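Rernell Estates Partnership opens equipment fund for outdoor delivery and inspection robots

May 13, 2022

The Rernell Estates Partnership has set aside money for its member sites to buy or lease outdoor mobile robots, and has published the terms on which sites can apply. The fund covers small ground vehicles used to carry parcels, check boundaries and inspect paths and roads between buildings.

Sites may ask for a purchase grant or for help with a lease. Applications open with the publication of this notice. Each site may put forward up to 2 vehicles, and leases supported by the fund will run for 20 months. Charging points, spare batteries and staff training can be included in the same application. Changes to kerbs and road surfaces cannot, and should be paid for from the site's normal maintenance budget.

The terms follow a review of running costs that the partnership finished in March. It found that sites had been good at estimating the price of a vehicle and poor at estimating what came after it. Tyres, insurance, software renewals and storage were the items most often left out. The review puts yearly upkeep for a single vehicle at almost 3,000 pounds, and applicants will be asked to show where that money will come from once the grant has been spent.

"We would like people to walk the route before they pick the machine," said Úna Corrigan, head of procurement at the partnership. "A vehicle that suits a smooth warehouse yard may not suit an old service road with leaves all over the verge. If the ground is rough or the edge of the road is hard to make out, that needs to go in the specification."

Every application must come with a route survey. The survey should record the width and state of the surface, kerbs and soft edges, overhanging trees, parked vehicles and the places where people on foot share the way. Sites should send pictures taken at low level along the route.

Pakton, which has been appointed to advise on the surveys, will read each one and suggest a class of vehicle. It will not recommend a make, and it has no share in any sale.

"Most of the questions we get are about range - how far it goes on a charge," said Minoru Ikeda, who leads the survey work at Pakton. "For a short estate route that is rarely the problem. Wheel size and camera position matter more, and they are hard to change after delivery."

A total of 55 per cent of the fund is held for sites that have not run a mobile robot before. Any part of this share that is not taken up will pass to the general round.

Guidance notes and a costing sheet are available from Defne Kocabaş at the partnership's equipment office.
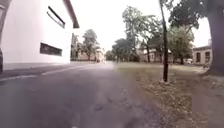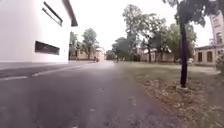
Asphalt route between a white building and a lawn with trees.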